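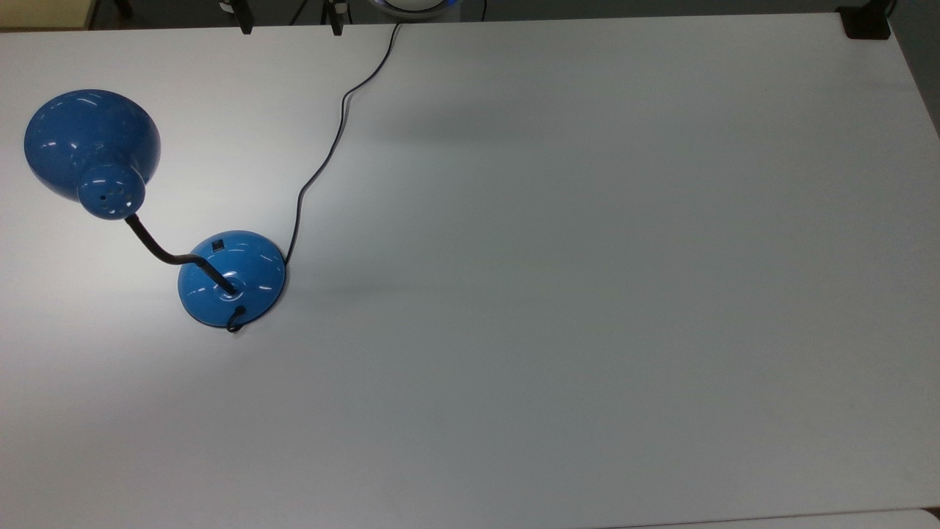 Hureck has released the second version of its desk lamp line for schools, libraries and shared offices. Deliveries to trade customers began on August 4, 2020, after a limited run in April. The line is named Etum and keeps the layout of the first version: a bell-shaped shade, a black flexible gooseneck and a round domed base in the same glossy blue as the shade. The changes concern the joint at the base, the ventilation of the shade and the supply of spare parts.

Joint and gooseneck

The gooseneck enters the base at the center through a circular collar. In the first version the collar was pressed into place and could not be removed without damage to the paint. In the new version it is threaded and held from below by a single nut, which can be reached after the felt pad has been peeled back. A worn gooseneck can now be exchanged with a standard wrench.

The gooseneck itself is 29 millimeters longer than before. The added length allows the shade to be lowered beside a book or keyboard with the base standing farther back on the desk. Base weight was increased to 1,432 grams to keep the lamp stable with the shade at full forward reach. Customers who mix both versions in one room should note that the old and new goosenecks are not interchangeable.

Shade and ventilation

The shade is closed at its narrow end by a rounded cap with a cluster of round ventilation holes. The hole pattern was revised after bench testing at the company's own workshop, where lamps were run continuously for 505 hours in a closed test cabinet. No discoloration of the paint was recorded at the cap or along the rim. The lamps were fitted with LED bulbs throughout the test, and the rating label inside the shade now specifies LED bulbs only.

Cleaning instructions have been shortened. Dust on the cap should be removed with a dry brush, with the lamp unplugged. The painted surfaces can be wiped with a damp cloth and dried immediately. Solvents and scouring pads will dull the gloss and are excluded from the warranty.

Switch

The switch remains on the base. Several customers had asked for an inline switch on the cord, and samples with that arrangement were tried in the April run. They were not carried into production. Cords in reading rooms are often routed through a hole in the desk, which places an inline switch out of reach of a seated user.

"Most of the returns we looked at were good lamps with one tired part," said Hannelore Wyss, product manager at Hureck. "We changed how the part comes off. The lamp looks the way it did, and customers who are adding to an existing room wanted it that way."

Spare parts and distribution

Four spare part sets are available: gooseneck with collar, switch, cap with fastening screws, and felt pad. Each set includes a printed instruction sheet. Electrical parts, including the switch, are to be fitted by a qualified person. Sets are ordered by the part number printed on the underside of the base.

Fuchs will handle distribution to schools and libraries. Office furniture dealers will be supplied through Inent, which also stocks the spare part sets. Lamps are packed singly, with the shade wrapped separately from the base and the gooseneck left in a loose curve. The gooseneck should not be straightened by force during unpacking.

Spare parts for the first version remain available while stock lasts, with the exception of the pressed collar, which was never sold separately. Paint touch-up pens in the standard blue fit both versions.

Data sheets, dimensional drawings and trade price lists can be requested from the Hureck sales office. Press inquiries should be addressed to Hannelore Wyss.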